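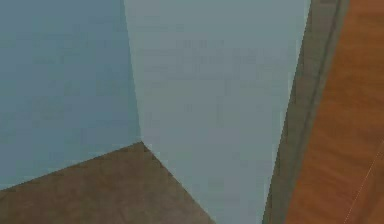 Plavance Raumplaner
Simulationspaket für die Beschaffung mobiler Serviceroboter

Startseite > Planung und Beschaffung > Simulation > Raumplaner
Einzelplatzlizenz, 12 Monate: 2000 Euro netto
Lieferung: Download, Lizenzschlüssel per E-Mail
Stand der Seite: 9. November 2021

Wozu das Paket da ist

Wer für ein Gebäude einen fahrenden Roboter anschaffen will, bekommt vom Hersteller ein Datenblatt und meistens auch einen Film. Im Film fährt das Gerät durch einen hellen Flur mit breiten Türen. Die eigenen Nebenräume sehen anders aus, und ob das Gerät dort hineinkommt, sich drehen kann und wieder herausfindet, steht in keinem Datenblatt.

Mit dem Raumplaner bauen Sie Ihre Räume in einfacher Form nach und lassen ein Gerätemodell darin fahren, bevor Sie ein Angebot unterschreiben. Die Software berechnet Wege, Wenderadien, Engstellen und das Sichtfeld der Bordkamera. Sie ersetzt keine Probefahrt. Wir schreiben das an den Anfang, denn in der Branche wird mit Simulationen einiges verkauft, was eine Simulation gar nicht wissen kann.

Was das Paket leistet

Räume anlegen: Grundriss zeichnen oder als DXF einlesen. Wände, Böden, Türen und Einrichtung kommen aus einer mitgelieferten Bibliothek. Ein einfacher Raum ist an einem Vormittag angelegt, wenn die Maße vorliegen. Liegen sie nicht vor, dauert das Messen länger als das Zeichnen.

Fahrwege prüfen: Das Modell fährt von Punkt zu Punkt, und das Protokoll hält jede Berührung mit Wand, Türrahmen oder Einrichtung fest. Die Abstände werden je Fahrt als Tabelle ausgegeben.

Kamerasicht ausgeben: Für jede Position lässt sich berechnen, was die Kamera des Roboters vor sich hätte. Das ist für Anbietergespräche der nützlichste Teil. Viele Geräte orientieren sich an Merkmalen im Bild, und eine glatte einfarbige Wand aus kurzer Entfernung liefert davon sehr wenig. Fragen Sie jeden Anbieter, was sein Gerät in einer solchen Stellung tut. Die Antwort »Das kommt in der Praxis nicht vor« sollten Sie sich schriftlich geben lassen.

Varianten vergleichen: bis zu 6 Gerätemodelle im selben Raum, mit gleichem Start und gleichem Ziel.

Was das Paket nicht leistet

Der Raumplaner sagt nichts über die Reinigungsleistung. Er sagt nichts über die Akkulaufzeit im dritten Betriebsjahr. Nasse Böden, hochstehende Fliesenkanten, Türschließer mit zu viel Federkraft und Leute, die ihren Putzwagen quer stellen, kommen im Modell nur vor, wenn jemand sie einträgt, und auch dann nur grob.

Die Darstellung ist schlicht. Holzböden und Holztüren tragen Texturen in niedriger Auflösung, das Licht ist gleichmäßig, Schatten spielen kaum eine Rolle. Für Wegeplanung genügt das. Wer aus einer gelungenen Fahrt im Modell schließt, dass die Bilderkennung auch bei Gegenlicht funktioniert, hat das Ergebnis überdehnt. Uns sind Ausschreibungen bekannt, in denen genau so argumentiert wurde, auf beiden Seiten des Tisches.

Spiegel und Glas sind derzeit nicht brauchbar umgesetzt. Eine Verbesserung wurde für Mai angekündigt und ist nicht erschienen. Einen neuen Termin nennen wir erst, wenn wir ihn halten können.

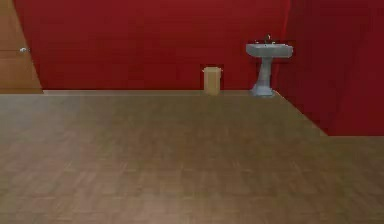 Testraum aus der Bibliothek: Standwaschbecken und kleiner Behälter an der Rückwand, freie Bodenfläche davor, links die Tür.

Testräume in der Bibliothek

Die Räume sind absichtlich sparsam eingerichtet. Ein Waschbecken auf schlankem Fuß ist für einen flachen Abstandssensor ein anderes Hindernis als für eine Kamera in Hüfthöhe: Unten sieht der Sensor nur die Säule, oben ragt das Becken vor. Prüfen Sie beim Gerätemodell, in welcher Höhe es misst und wie hoch der Aufbau ist. Fehlt eine der beiden Angaben im Datenblatt, ist das Modell für solche Räume wertlos, und wir liefern es dann auch nicht mit.

Kleine bewegliche Dinge auf dem Boden sind der zweite Punkt. Im Modell bleibt ein Behälter, wo man ihn hingestellt hat. Im Gebäude wandert er. Legen Sie deshalb mehrere Stellungen an und lassen Sie die Fahrt für jede wiederholen. Das Programm macht das über Nacht, wenn man es lässt.

Wandfarben können frei gewählt werden. Für die Wegeberechnung ist die Farbe gleichgültig, für die Kamerasicht nicht. Übernehmen Sie die Farben Ihrer Räume wenigstens ungefähr, und verzichten Sie auf den Versuch, Putzstruktur nachzubilden. Die Mühe lohnt sich bei dieser Auflösung nicht.

Ein Wort zu Türen

Die häufigste Fehlplanung betrifft die Tür. Im Plan steht das Rohbaumaß, im Prospekt die Gerätebreite ohne Bürsten, und beide Zahlen passen wunderbar zusammen. Messen Sie die lichte Breite bei geöffnetem Türblatt, am engsten Punkt. Bleibt der Flügel bei 90 Grad stehen, ragt er je nach Band in die Öffnung hinein, und der Drücker steht noch einmal vor.

Im Projekt Turkau waren im Bestandsplan durchgehend 92 cm eingetragen. Nach dem Aufmaß blieb davon an mehreren Türen deutlich weniger übrig. Das bevorzugte Gerät schied aus, bevor es jemand geliefert hatte. Dafür hätte ein Zollstock allein gereicht, und das haben wir dem Kunden auch so gesagt. Die Simulation wurde erst bei der Frage interessant, ob das kleinere Gerät im Vorraum wenden kann.

Und noch etwas, das im Verkaufsgespräch gern untergeht: Die wenigsten Fahrroboter öffnen Türen. Ein Knauf ist für ein Gerät ohne Arm eine Wand. Planen Sie offene Türen, Türantriebe oder Personal ein und schreiben Sie die Kosten in dieselbe Tabelle wie den Roboter.

Gerätemodelle

Mitgeliefert wird ein neutrales Fahrmodell mit einstellbaren Maßen. Für Geräte von Pratley und für die Steuerung Dehghan gibt es eigene Modelle. Beide beruhen auf Herstellerangaben. Wir haben die Maße nachgemessen, die Angaben zum Bremsweg konnten wir nicht überprüfen und haben sie im Modell entsprechend gekennzeichnet. Rechnen Sie mit einem Zuschlag, bis Ihnen jemand eine Messung auf Ihrem Boden zeigt.

Modelle anderer Hersteller erstellen wir auf Anfrage. Voraussetzung ist ein Datenblatt mit Maßen, Sensorhöhen und Wenderadius. Ein Werbeblatt ist kein Datenblatt.

Was Sie ins Budget schreiben sollten

Die Lizenz ist der kleinere Posten. Erfahrungsgemäß fehlt in den Anträgen die Arbeitszeit: Aufmaß vor Ort, Anlegen der Räume, Auswertung, Abstimmung mit Haustechnik und Reinigung. Setzen Sie diese Stunden vorher an. Wer niemanden hat, der sie leisten kann, sollte das Paket nicht kaufen und stattdessen eine bezahlte Probestellung beim Anbieter verlangen.

Positionen, die in eine ehrliche Rechnung gehören:
Lizenz Raumplaner, 12 Monate
Aufmaß und Raumanlage, eigenes Personal oder extern
Gerätemodell, falls nicht enthalten
Probestellung des Roboters, mindestens zwei Wochen im laufenden Betrieb
Türantriebe oder Umbau an Schwellen
Stellplatz und Stromanschluss für die Ladestation
Wartungsvertrag, Bürsten, Ersatzakku
Einweisung, auch für die Spätschicht

Bei ein oder zwei Räumen lohnt die Software nach unserer Einschätzung nicht. Kleben Sie den Umriss des Geräts mit Kreppband auf den Boden und schieben Sie einen Karton gleicher Größe durch die Tür.

Technische Angaben

Betriebssystem: Windows 10, 64 Bit
Arbeitsspeicher: 16 GB, mit weniger startet das Programm, macht aber keine Freude
Grafik: eigene Grafikkarte erforderlich für die Kamerasicht
Import: DXF, CSV für Möblierungslisten
Export: PDF-Bericht, CSV, Einzelbilder der Kamerasicht
Sprache der Oberfläche: Deutsch, Englisch
Netzverbindung: nur zur Aktivierung
Testräume: enthalten, frei veränderbar

Lizenz und Rückgabe

Die Einzelplatzlizenz gilt für einen Rechner. Das Bündel mit 3 Arbeitsplätzen bieten wir auf Anfrage an, einen Listenpreis gibt es dafür nicht. Nach Ablauf der Laufzeit bleiben Projekte lesbar, neue Fahrten können nicht mehr berechnet werden. Die Lizenz verlängert sich nicht von selbst.

Eine Rückgabe ist innerhalb von 30 Tagen nach Aktivierung möglich. Wir fragen nach dem Grund, eine Antwort ist freiwillig.

Beratung

Mal-soon Tak, Planung und Beschaffung. Bitte schicken Sie vor dem Gespräch den Grundriss und die gemessenen Türbreiten mit. Ohne diese Angaben können wir nur wiederholen, was auf dieser Seite steht.

Zubehör und verwandte Artikel
Aufmaßbogen für Türen und Schwellen (PDF, kostenlos)
Gerätemodell Pratley
Gerätemodell für Steuerung Dehghan
Vorlage Leistungsbeschreibung Serviceroboter, mit Fragenliste an Anbieter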